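About Reler

Reler lends toys and early learning equipment to families, playgroups and child care centres. We started as a shelf of puzzles in the back of a parish hall and moved into our own rooms on Hendricks Street when the shelf became a wall. Our collection now stands at 827 items, and 400 families hold a current membership.

Most of what we lend is for children from 12 months to school age. We stock puzzles, threading sets, building blocks, balls, dress-ups, ride-ons and musical instruments, as well as a smaller range for older kids who need extra practice with their hands. Members can take home four items at a time for three weeks. Centres can borrow larger sets by the term.

Rosalba Santoro manages the library and looks after purchasing. Aicha Amrani runs memberships and the front counter, and she is usually the person who answers the phone. If you want something put aside, ring before noon and it will be ready that afternoon.

Shape sorters are our most borrowed category and have been for years. Children come to them early and keep coming back, first to pull the pieces out, then to post them, then to find the right hole without trying all the others. We keep several kinds on the shelf, in foam, timber and plastic, so that a child who has worked out one can move to another.

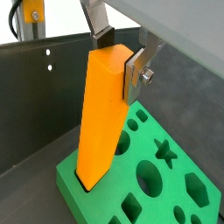

Reler – Sorting and Puzzles Team

The team is Adel Tahiri and Nabila Morsy. They check, clean and repair everything in the collection that has pieces, and they decide what goes back on the shelf and what is retired.

Foam boards take some looking after. The long blocks have to go in close to upright, and a tilted one will catch on the rim of the slot. Small children tend to push harder when that happens, and over time the edges of the cutouts go soft. Adel tries each block in its own opening when a set is returned. If a block drops through too easily or has to be forced, the set is put aside for a second look. Round holes wear better than square ones in our experience.

Nabila looks after the cleaning. Foam is wiped down with warm soapy water and left on the rack overnight – please don't put it in the dishwasher or dry it in the sun, as it can warp. Timber pieces get a barely damp cloth. Anything with a bitten corner comes off the shelf.

Each set goes out in a drawstring bag with a card listing the pieces. Please check the card before you bring the set back. We keep a tub of spare blocks in different colours and can often match a lost one, so tell us if something is missing. There is no fine for a first lost piece.

We also run the Clamo sessions, a free hour for toddlers and whoever has brought them, with sorters and puzzles out on the mats. Hicham Metwally leads these and can suggest what to borrow next. January is a quiet month for us and sessions start again once school is back.

A family membership is $180 a year, payable in two parts if that suits. Concession rates are available at the counter.

Page updated February 3, 2023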